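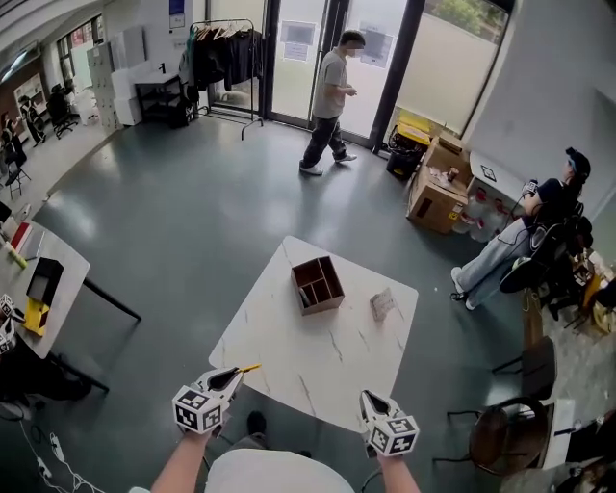

Warped covers again, November 20, 2020. Board is Clania gray, the cheap batch, covered in Bumell cloth with wheat paste and left in the Dvořáček press for 16 hours. Came out shaped like a saddle. The cloth pulls the board toward the outside as it dries, the pastedown is supposed to pull it back, and mine have stopped speaking to each other. I went over the basics out loud, mostly to feel professional: paper fibers line up in one direction, swell across that direction when they take on water, and shrink back when they lose it. Cardboard has the same habits at every size. The small brown box with the compartments, over on the marble-patterned table, would have them too if you were cruel enough to brush paste on one face of it. A crumpled bit of paper like the one beside it has no useful opinion left on grain, so tear tests get done on flat scraps only, please.

Grain check on the Clania board. The invoice says long grain. Bent a sheet both ways, and it gave more easily across the width, so long grain, so the invoice is right and I owe the supplier an apology for an email I fortunately left in drafts. The endpaper is another matter. Wet a strip along one edge and it curled the wrong way at once, very cheerful about it. Short grain. Somebody turned the sheets to get one more pair out of each, and that somebody has my handwriting in the cutting log.

Saved one pair of endpapers per sheet. Lost four covers. Will not be presenting this to anyone as a business plan.

Second try, endpapers cut properly this time. Same board, same cloth, same paste, same press. I wanted to switch the paste too, and Spyros Grgić pointed out that if I changed two things I would learn nothing and write it down anyway. Fair. Left the paste alone.

Result after a night under boards: nearly flat. A straightedge across the front cover rocks very slightly at the fore edge. The back cover is better. Neither would embarrass me on a shelf, provided it was a tight shelf.
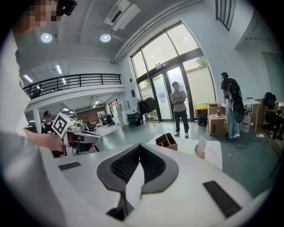
Should the pastedown go on while the cloth is still damp?
Wait until the cloth side is fully dry. If both sides are damp together you can't tell which one is doing the pulling, and the moisture has nowhere to go except into the text block, where it makes the first few leaves cockle. Overnight with clean blotters, changed once, is enough for this cloth. Heavier cloth gets a second night.

Paste notes, so I stop rediscovering them:

Current mix is too wet for the cloth. It goes on beautifully, slides around, and soaks the board like a biscuit in tea. Next batch gets 250 ml of water where I had been pouring by mood. Cook it longer, strain it twice, let it go properly cold before use. If it smells like anything, throw it out.

The Flustton brush sheds. I picked hairs out from under the cloth on the first lot and missed one, which now runs diagonally across a front cover like a small scar. The old round brush is ugly and keeps all its hair. Going back to it.

Paste from the middle outward, off the edge of the work, never back in from the edge. I know this. I did it the other way on the third cover and got a neat ridge of paste along the fore edge, and I have only the third cover's word for whose fault it was.

On pressing: the Dvořáček closes a little heavier on the left. Shimmed with a strip of offcut and it behaved. The strip lives under the left side now and is not scrap, whatever it looks like. Blotters against both covers, then waxed paper inside the covers, then boards. I had the waxed paper against the outside on the first lot, which sealed the damp in nicely.

Still open: whether the warped four can be saved. Plan is to line the inside of each board with a thin sheet, grain running head to tail, and see if it drags them back. Spyros gives it poor odds and has asked to keep one as a bowl.

The order in January is for 2,000 bookmarks and no covers at all. Cutting those long grain regardless. Blade needs sharpening first, and the cutting log needs a column for grain direction, in ink.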